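19 Apr 2021
By Lorna Monik

I have wanted to get behind the doors at Wevside Hospital ever since they started putting up the new wing, so when the open day was announced I booked a slot before I'd even checked whether I was free. (I wasn't. I moved a dentist appointment.)

I took the number 37 bus out from Pitlow, a lovely ride if you get the left-hand side, with the river most of the way and then that long climb past the allotments. They let us in ten at a time, masks on, stickers on coats, and handed everybody a folded map that was much too big to unfold in a corridor. I gave up on mine by the second set of doors and just followed the yellow line on the floor.

First stop was the laundry, and if you had told me I would spend twenty happy minutes in a laundry I'd have laughed at you. It's in the basement and it's enormous and so warm! Sheets go in at one end of a long pressing machine and come out the other end folded flat, and two women stood there catching them and stacking them without seeming to look. The dirty side and the clean side are separated by a wall, and the staff can't walk straight from one to the other, they have to go out and around. I asked what turns up in the pockets. Pens, mostly. Glasses. Once a whole boiled egg.

Then the kitchens. The hospital has 329 beds and all the meals are made on site, something I hadn't expected. Lunch that day was chicken pie, a bean stew or a salad plate, and every tray had its own little card with the ward and the diet on it. We tried the soft version of the pie, the one made for people who have trouble swallowing – puréed and then shaped in a mold so that the carrots look like carrots. It tasted fine, a bit salty. The rice pudding was better than mine and I'm not too proud to say so.

After that it was up to the second floor for surgery, by the stairs, with a stop on the landing for those of us who needed one.
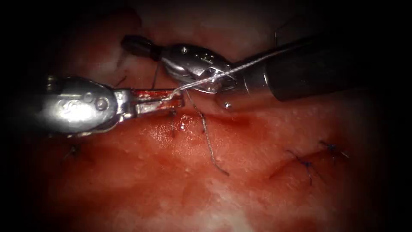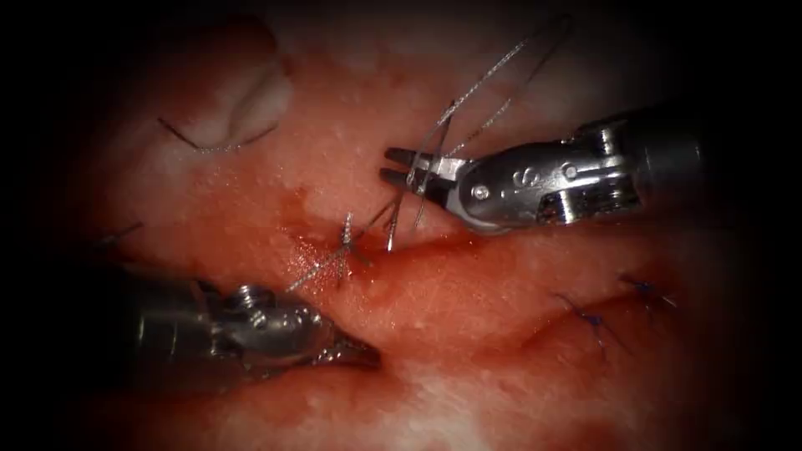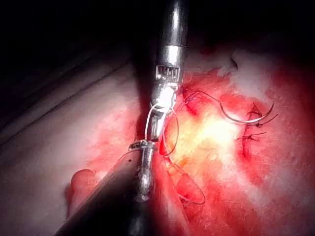 Lorna Monik

From there the yellow line took us out along the glass bridge to the new wing, and I have opinions about the new wing. The good first: the windows are low enough that you can see out lying down. I know that because one of the rooms was open for us to try the bed, and I was the only one in my group who took them up on it. You get treetops and a slice of the hill. The chairs for visitors fold out into a kind of cot, and the lights can be dimmed from the bed. After the nights I spent next to my mother in the old building under that buzzing tube, I could have hugged whoever thought of it.

The not so good: the signs. Everything is a pale gray letter on a slightly paler gray wall. Very elegant, and I walked right past the restroom, and so did the man behind me. I wrote that on the comment card in capitals.

The courtyard garden is only half planted. There's rosemary in already, and some sad lavender, and four benches with backs and proper arms you can push yourself up on. The rest goes in during May, when the frost is done with us.

We finished in the lobby, where Gkikas, the bakery from Mill Street, had a table with coffee and those twisted sesame rolls. I bought 2 and ate one on a wall outside waiting for the bus. The other was meant for my husband. It got as far as the allotments.

If they do this again in the fall, wear flat shoes, leave your coat at the desk when they offer, and ask for one of the early slots – the laundry shuts down its big press at two.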